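Prüfliste ortsveränderliche Elektrogeräte und Werkzeuge, Werkstatt und Aufenthaltsraum
Standort Clorkberg
Stand: 28.04.2024
Geprüft: Anneliese Petersen
Gegengelesen: Villads Eyvindsson

Vorbemerkung: Ein Haken heißt, dass ich es selbst gesehen oder gemessen habe. Wo mir jemand nur gesagt hat, dass es in Ordnung sei, steht »offen«. Die Liste vom November hatte durchgehend Haken, auch beim Tischbohrständer, der da schon zerlegt im Regal lag. So viel dazu.

1. Akku-Bohrschrauber Falau (Werkbank links)
Gehäuse ohne Risse: ja
Bohrfutter spannt zentrisch: ja
Akku rastet hörbar ein: nein, erst beim zweiten Anlauf
Kommentar: Laut Jhun Panganiban »war das schon immer so«. Mag sein. Ein Akku, der beim Überkopfarbeiten herausfallen kann, bleibt trotzdem ein Mangel. Gerät bis zur Klärung nur am Tisch verwenden.

2. Handkreissäge Ozoliņš
Pendelschutzhaube schließt selbsttätig: ja, aber träge
Spaltkeil vorhanden: ja
Sägeblatt ohne Ausbrüche: ein Zahn beschädigt
Zuleitung, Knickschutz: ja
Kommentar: Haube ausgeblasen, danach etwas besser, aber noch nicht gut. Der Hersteller wirbt mit »wartungsfrei«. Ich kenne keine Haube, die nach einem Winter Spanplatte wartungsfrei wäre. Sägeblatt gesperrt, Ersatz bestellt unter Positionsnummer 672.

3. Winkelschleifer Asov
Schutzhaube fest und richtig eingestellt: ja
Zusatzgriff vorhanden: nein
Scheibe zulässig für die Drehzahl: offen
Wiederanlaufschutz: nein
Kommentar: Der Zusatzgriff soll »irgendwo im Auto« liegen. In welchem, konnte mir keiner sagen. Aufdruck der Scheibe unleserlich, Scheibe deshalb entsorgt. Ohne Griff kein Betrieb, auch nicht kurz.

4. Baustrahler und Heizlüfter
Schutzgitter vollständig: ja
Standfestigkeit: ja
Stecker ohne Verfärbung: Heizlüfter nein
Kommentar: Am Stecker des Heizlüfters ist der Kunststoff um einen Stift herum bräunlich. Haf Landeg hält das für Schmutz. Ich habe gewischt, es blieb. Gerät aus dem Verkehr gezogen und das Kabel mit rotem Band markiert.

5. Kabeltrommeln und Verlängerungen
Überhitzungsschutz löst aus: offen
Leitung ohne Schnitte: eine von dreien beschädigt
Belastungsangabe lesbar: ja
Kommentar: Auf der großen Trommel stehen 3000 Watt, abgerollt. Aufgerollt darf sie deutlich weniger, und aufgerollt habe ich sie bisher bei jedem Rundgang vorgefunden, zuletzt mit Kreissäge und Sauger gleichzeitig dran. Ein Schild an der Trommel wurde vorgeschlagen. Auf das letzte Schild hat auch keiner geachtet. 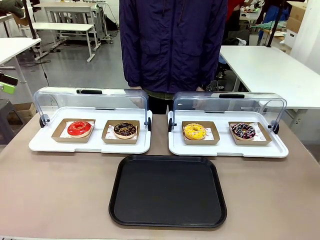

Donuttabletts mit hochgeklappten Hauben

6. Aufenthaltsraum
Wasserkocher, Deckel und Boden: ja
Kaffeemaschine, Zuleitung: ja
Mehrfachsteckdosen hintereinander gesteckt: ja, also Mangel
Kommentar: Zwei Leisten hintereinander, an der hinteren der Kocher und ein Ladegerät für Akkus. Vor Ort getrennt. Ich rechne damit, dass es beim nächsten Rundgang wieder so aussieht – ich lasse mich gern überraschen. Ladegeräte gehören an den Ladeplatz in der Werkstatt.

7. Leitern und Tritte
Sprossen fest: ja
Spreizsicherung: eine Stehleiter mit Schnur statt Gurt
Leiterfüße: ein Fuß abgelaufen
Kommentar: Die Schnur hält vermutlich. »Vermutlich« ist im Formular nicht vorgesehen. Leiter gesperrt.

8. Kompressor
Sicherheitsventil bläst ab: ja
Kondensat abgelassen: nein
Schlauchkupplungen dicht: eine undicht
Kommentar: Der Aushang sagt »wöchentlich ablassen«, der letzte Eintrag ist aus dem November. Was dann beim Ablassen kam, war rostbraun. Ob der Behälter innen noch gut ist, kann ich von außen nicht beurteilen und unterschreibe es deshalb auch nicht. Fachfirma beauftragen.

Messwerte
Schutzleiter- und Isolationswiderstand stehen im Beiblatt 11. Das Messgerät hat eine gültige Kalibrierung, die Plakette habe ich kontrolliert. Bei der Kreissäge und beim Kocher wurde zweimal gemessen, die Werte stimmten überein.

Offene Punkte mit Zuständigkeit
Zusatzgriff Winkelschleifer: Panganiban
Stecker Heizlüfter, Reparatur oder Entsorgung: Landeg
Kompressorbehälter, Termin Fachfirma: Angharad Griffiths
Leiter, neuer Gurt und Fuß: Eyvindsson
Thermoschutz der Trommeln: Petersen

Anmerkung V. E.: Punkt 1 finde ich streng, der Bohrschrauber läuft sonst einwandfrei.
Antwort A. P.: Läuft, ja. Rastet nicht ein. Bleibt so stehen, bis mir jemand den Akku beim ersten Mal hörbar einsetzt.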